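Bokside: a hand-coded set of summit and ceasefire statements

README, last touched September 30, 2020

Hi, and thanks for looking. Bokside is a collection of 2138 official statements put out before, during and after international meetings: three-way summits, foreign minister talks, ceasefire working groups, the odd phone call readout. I started it because I kept reading news stories saying one side had "softened its position" and I could never find the two texts I'd need to check that for myself. So I began saving them, and then I began labeling them, and now here we are!

It's a one-person project with a lot of late evenings in it. Please read the parts about gaps before you build anything serious on top.

What you get

There are two files. statements.csv has one row per statement, with the full English text, the date of release, the issuing side, the meeting it belongs to and whether the English is official or mine. pairs.csv links a statement to the one it most closely follows, so you can put "before" and "after" next to each other. There are 704 pairs. Everything is UTF-8, comma separated, with quotes around the text field (some of those statements run on for pages, so don't open them in a spreadsheet and expect a pretty view).

The meetings folder has one short note per meeting, 291 of them. These are my own background notes and they're uneven. Some are a full page because I got interested, some are two lines.

How the labels work

Every statement gets one main label from this list: commits, conditions, delays, repeats, objects, says nothing. That last one is by far my favorite and it's used more than you'd think. "The sides agreed to continue consultations" on its own is says nothing. If there's a date attached, it's commits. If there's an "as soon as circumstances allow," it's delays, and yes, I went back and forth on that one for weeks.

The label scheme is named Prostodov in the code, which is just the name of the old folder it lived in, so if you see prostodov_label as a column header, that's the main label. The older scheme, zonov_label, is still there in a second column. It only had three values and it mixed up delays and conditions constantly. I've left it in for anybody who used version one, but please don't start new work with it.

Where the texts come from

Government and ministry websites, mostly, plus the press pages of international bodies. Where a page had vanished I used a web archive copy and marked it archived = 1. I didn't take anything from news reports, even when a report quoted what looked like a whole statement. Newspapers trim things, and a missing "in principle" can flip a label.

For 73 statements there was no official English, so I translated them myself with a dictionary at my elbow and then ran them past a patient friend. They're marked own_translation = 1. If you're doing anything with exact word counts, drop them.

Known problems

Joint statements are a headache. They're entered once, with the issuing side set to "joint," and that means a search for one country won't catch them unless you also search the participants column. I've fallen into that hole myself more than once.

Release dates are the dates on the page, local time. A statement put out past midnight in one capital may carry a different date from the same statement in another.

Coverage is thin for small meetings and for anything where only one side publishes. And I read English a whole lot faster than I read anything else, so there's a lean toward governments with busy English press offices. Keep it in mind before you say one side talks more than another.
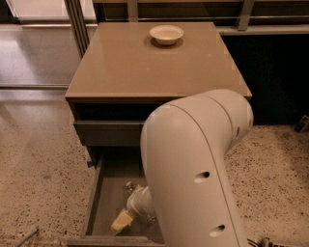
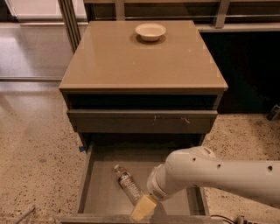
Using it

You can use Bokside for anything that isn't commercial, and I'd love a link back. If you want a simple starting point, the Jafarzadeh script in the tools folder reads both files, joins them on statement_id and prints the pairs where the label changed. It's short and kind of ugly but it runs on a plain Python 3 install with nothing extra.

If you find a wrong label, open an issue with the statement_id and what you think it should be. A sentence on your reasoning helps a lot. I did a big cleanup in July using exactly those kinds of notes, and the conditions label is much better for it. I don't always agree, but I do answer, usually on weekends.

Still to do: split the longer statements into paragraphs with their own labels, fix the inconsistent spelling of place names, and write proper notes for the meetings that only have two lines.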